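Posted in: Course Materials > Robot Learning Lab > Handouts

We use cookies to remember your settings. Accept / Manage

Week 3: collecting your own demos

Hi all! Meenakshi Thakur here. I'm running the lab half of the course while Birutė Žukauskas does the theory half, so gripes about homework go to her and gripes about tangled cables go to me.

Your task for this unit is bread on a plate. Two arms, a tray of bread behind the placemat, a square plate in the middle, and the left arm does the picking with the tong-like utensil. I know it sounds tiny, but a rounded, shiny roll gives you plenty to think about (last year's Brerkton group picked soup cans and got bored by lunch).

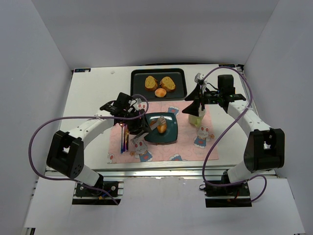

What counts as one episode

Start with both arms clear of the plate, stop when the bread is down and the gripper has backed off. Please don't trim the slow bits afterward! If you hesitate over the tray, the policy needs to see how you got out of it. I want 28 good episodes per pair, and the bad ones go in their own folder, labeled, because we'll use them in April.

Change the layout between episodes. Slide a roll to the far end of the tray, turn a slice, swap the bread around a bit. My first set for Daltent had the roll in almost the same spot every time, and the model learned that spot beautifully and nothing else.

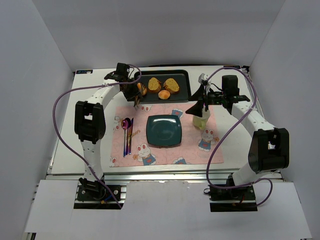
Leave the mug and the cutlery on the mat too, as I'd like the model to learn to ignore them. And take turns driving: 20 minutes is around my limit before my hands get sloppy, and yours may be shorter. Write down who drove each episode. Logs go in the Florkside folder by 2 p.m. on hand-in day, one file per pair, both names at the top.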